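Breakfast for one, laid properly

Since I moved to Drorton I live alone, and for the first months I ate breakfast standing at the counter, with the bread in one hand and the telephone in the other. It was quick, but I did not enjoy it. In November I decided that on every morning I would lay one place, with a mat and a plate, as my grandmother did also when she was the only person in the house.

I want to write about the things of this small table, how I chose them and what I changed.
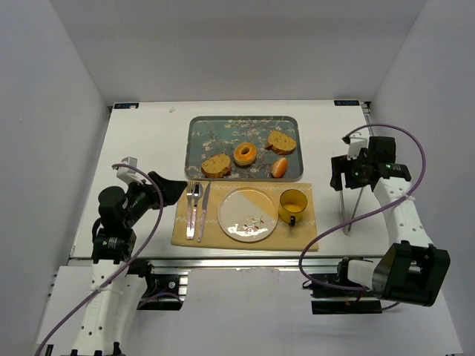
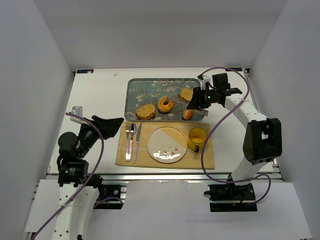 Tray at the back, tan mat in front, yellow mug on the right.

I begin with the tray, which I bought before everything else. The print is white blossoms on blue, in the manner of the almond tree painting that everyone knows from calendars. I found it in the Vesto shop near the tram stop and I went home without it, and all evening I thought about it. On Monday I returned. It is perhaps too decorated for bread, and my sister told me so, but I like that when the food is finished there is still something to look at. The rim is raised, so the crumbs stay inside. I carry it to the sink and shake it, and the table needs only one wipe.

The food on it is my ordinary weekend selection: two slices of bread and a ring, and something orange for color. The bread comes from Nikolaidis, the bakery on the corner, and I ask them to cut it thick. Thin slices become dry before I have finished the first one, because I eat slowly and I read. I used to put the slices on top of each other. Now I lay them apart on the tray, one on the left and one at the back on the right, and the ring goes between them. I cannot say exactly why it looks better, but I have tried it in other ways and I always come back to this one.

The placemat took me the longest time. My first one was of plastic and it slid on the table whenever I cut something. After it I had a woven one, very beautiful, and jam went into it and did not come out again. The tan one with the white zigzag stitching is simple and it stays where I put it. I bought 2 of them, so that one can be in the wash. I had some fear that tan would be boring under a plate, but with the blue of the tray behind, I think a quiet color is necessary. A patterned mat I would not put there.

About cutlery I must confess something. I know the rule that the fork lies on the left and the knife and spoon on the right of the plate. I was taught it as a child and I was corrected many times. But when I eat alone I put all three on the left, side by side, first the fork, then the spoon, then the knife. The right side is then free for the mug, and I do not push my sleeve over a knife when I reach for the coffee. For guests I do it correctly. The knife never lies quite straight, I have noticed. I set it down last and my hand is already going to the next thing.

The plate is round, with a small painted sprig. I had a set of heavy gray plates before, a present, and they were good plates, but everything on them looked like it was served in an office. This one is light, and the sprig goes well with the blossoms of the tray, though I did not plan it. I leave the plate empty when I lay the table. The food waits on the tray and I take one piece at a time. It is a small habit but I eat less in a hurry with it — before, I put everything on the plate together and it was gone before the coffee was cool enough to drink.

And the yellow mug. It has a darker band at the rim, and the handle I turn toward me, to the front edge of the table. Most people turn the handle to the side, I believe. I tried this also, and I hit it with my wrist. The mug is from a Pruveck sale and it was the last yellow one, the others were brown. It holds enough for me that I do not have to stand up for a second cup, and this was my only condition.

How much time does it take? I lay the table the evening before, without the food of course, while the kettle is heating for my tea. In the morning I add the bread at 7 and sit down. On workdays I have the bread only, and the ring is for Saturday and Sunday. I tried also a small vase, but it stood always where my book wanted to be, and I gave it up after one week.

Next I would like to find a napkin. I have looked at yellow ones, to go with the mug, and at white ones, to go with the stitching, and I do not know yet. Linen needs ironing and I do not iron. If someone knows a good cotton that looks acceptable directly from the clothesline, please write to me in the comments. I will also take advice about butter, which I have still in its paper and which does not look nice on any tray.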